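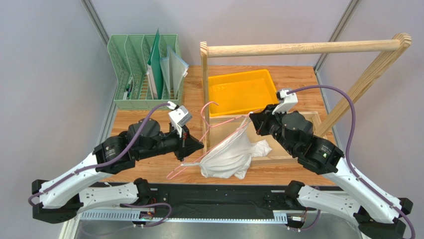
Dating & Nightlife > Checklists

Pre-Event Walkthrough: Stotatent Singles Mixer, 40 and Over
Venue: Rinska, upstairs room
Walked on: October 17, 2019
Walked by: me, with Heather Treloar from the bar

I've hosted gay and lesbian singles nights long enough to have my own list, and a few of you asked to see a filled-in one. So here you go, comments and all (I write these standing up, forgive the grammar).

1. Front door and stairs
OK, with a note. The handrail is solid all the way up. The third stair has a lip that caught my boot twice, and I wasn't even in heels. Heather is putting bright tape on it.

2. Exits
OK. Two ways out, both signs lit. The back door opens onto the Horkeck Street side and I pushed it myself. It sticks a little, then goes.

3. Room capacity
OK. The posted limit is 26 and I'm selling exactly that many tickets, so please don't bring your roommate and hope!

4. Lighting
Needs work. Flattering, sure, but I couldn't read a name tag from across a two-top. Half of us left our glasses in the car. I asked for the dimmer one notch up, and two notches up by the restrooms.

5. Tables
Fix before doors. There are eight tables and the one by the window rocks. Nobody wants a first hello with red wine in their lap. Also, pull the corner pair farther apart, people were practically sharing a conversation last February.

6. Coats
OK. The rail is bolted to the wall and held my full weight (don't ask). Bring extra hangers from home, there are never enough for leather jackets.

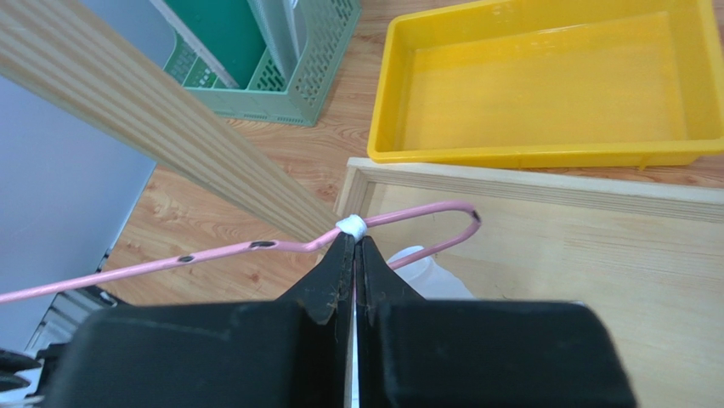
Pink hanger, close up.

7. Drinks
OK. Bartender pours in view of the guest, lids on request. Water pitchers at both ends of the room, and they need to stay full. If you leave a drink to go dance, get a new one when you come back. I'll say that out loud at the start too.

8. Someone to go to
OK. That's me, in the green scarf, all night. If a chat turns weird, come stand next to me and I'll walk over to the bar with you, no story needed. Heather knows to call you a cab from behind the counter.

9. Privacy
Needs work. Not everybody there is out at work or to their kids. First names only on tags, and no photos past the top of the stairs. The sign for this is too small, so I'm reprinting it.

10. First aid
Fix before doors. Kit is behind the bar but the bandages were gone. Burn gel still in date.

11. Getting home
OK. Cab stand out front, street lamps working both sides when I left.

Recheck items 4, 5, 9 and 10 an hour before opening.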